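3.2 Tool ownership and the decision to repair

Household repair is usually studied through the item that fails. Surveys ask what broke, how old it was, and whether it was fixed, replaced or left as it was. Much less is known about the supplies a household already has when the failure happens. This section considers whether owning basic hand tools is linked to the choice to attempt a repair at home, and whether the form in which the tools are kept makes any difference.

The data come from the second round of the Cuvero household survey, which was completed by 964 households in 11 towns. Respondents were asked to think of the most recent minor failure in the home – a loose hinge, a dripping tap, a stuck drawer – and to report what was done in the following 90 days. They then filled in an inventory of tools. The inventory separated tools bought singly from tools bought as a set, and asked where each was normally kept. Renters and owners received the same form, although renters were also asked whether the landlord was responsible for small repairs under the terms of the lease.

Earlier work in this area has tended to treat tool ownership as a simple yes or no matter. We found that approach too coarse for our purposes. A household with a single screwdriver in a kitchen drawer and a household with a full workshop would both be counted as owners, yet the range of jobs open to them is very different. We therefore grouped households into four levels: no tools, scattered tools, a basic set, and an extended collection. A basic set was defined as a group of general-purpose hand tools sold together and still stored together at the time of the survey. Power tools were recorded but did not affect the grouping. An open set of the general kind covered by this definition is shown in Figure 4.

Households with a basic set were more likely to report a repair attempt than households with scattered tools, even when the scattered tools would have been enough for the job. The difference held for both owners and renters, though it was smaller among renters whose landlord was responsible for repairs. It was also smaller in older buildings, where attempts were common at every level of ownership. Households with an extended collection did not differ much from those with a basic set on minor failures. They did report more attempts on plumbing and on large furniture, two types of work for which the basic set often lacks a suitable wrench or clamp.

Two explanations seem possible. The first concerns search costs. When tools are kept in one place, the time needed to begin a repair is short, and the household knows in advance what it has. Several written comments on the form support this reading. Respondents with scattered tools often stated that they had looked for the right tool, failed to find it, and put the job off. The second concerns selection. People who expect to carry out repairs may simply be more willing to buy a set, in which case the set is a sign of intent and has little effect of its own. The survey cannot fully separate the two. A partial test is available in the Pathak subsample, made up of over 200 households that had received their tools as a gift, most often on moving into a first home. The pattern in this group was weaker than in the full sample but ran in the same direction.

The results should be read with some care. Repair attempts were self-reported, and no check was made on the quality of the work. A failed attempt was counted in the same way as a successful one. The form also relied on memory, and minor repairs that took only a few minutes may have been forgotten. In the Tenex pilot, which used a weekly diary in place of a single recall question, such short repairs made up a large share of all entries. A diary was judged too demanding for the main survey.

There is also the question of condition. The inventory asked whether a tool was present and did not ask whether it was fit for use. Blunt blades, worn screwdriver tips and missing bits were mentioned in the comments, but they were not recorded in a form that allows comparison between households. The third round of the survey will add a short set of items on wear and missing parts.

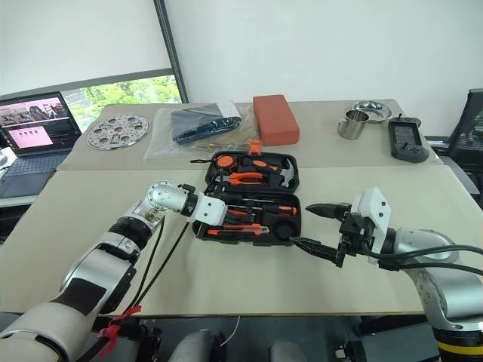 Figure 4. Open case of household hand tools, including a tape measure, pliers, a claw hammer and screwdrivers.

Storage location showed a further pattern. Sets kept inside the living area, for example in a hall closet, were linked to more repair attempts than sets kept in a garage, basement or shared storage room. The effect was strongest in apartment buildings where storage was on a different floor. Section 3.3 takes up this point using floor plan data from the Cistau housing blocks, where the distance between the home and its storage room could be measured directly.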